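Paper recycling moves to the north entrance

Starting in March, the paper and cardboard drop-off at the Jivia building moves from the loading dock to the north entrance. The dock will be closed for drain repairs, and the contractor has told us to plan on up to 42 working days. The new spot is open from 7:30 a.m. until the front desk closes.

Please flatten boxes before you bring them over. Anything wider than 30 inches will not go through the hatch and should be left beside it, tied with string. Staples and window envelopes are fine. Coffee cups, receipts and padded mailers are not, and a single bag of them can get the whole load turned away.

Sorting at your desk helps more than sorting at the hatch. Any open basket or tray will do, as long as it is kept for paper and emptied before it overflows.

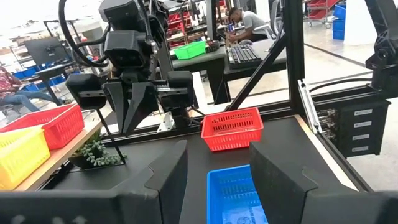
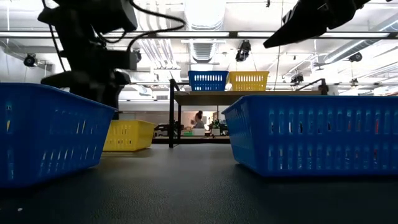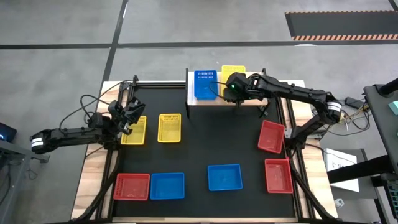
Plastic baskets on a dark work surface.

Last year we sent out 422 bags of mixed paper, and most of it came from the second floor. Troltis, which picks up for us, now charges by the bag, so half-full bags cost the same as full ones. If yours is light, combine it with a neighbor's.

Confidential papers still go in the locked gray bin by the mail room. Do not put them in the hatch, even if they are torn up. The key stays at the front desk.

Batteries and toner are collected separately. The next pickup for those will be posted on the board by the stairs.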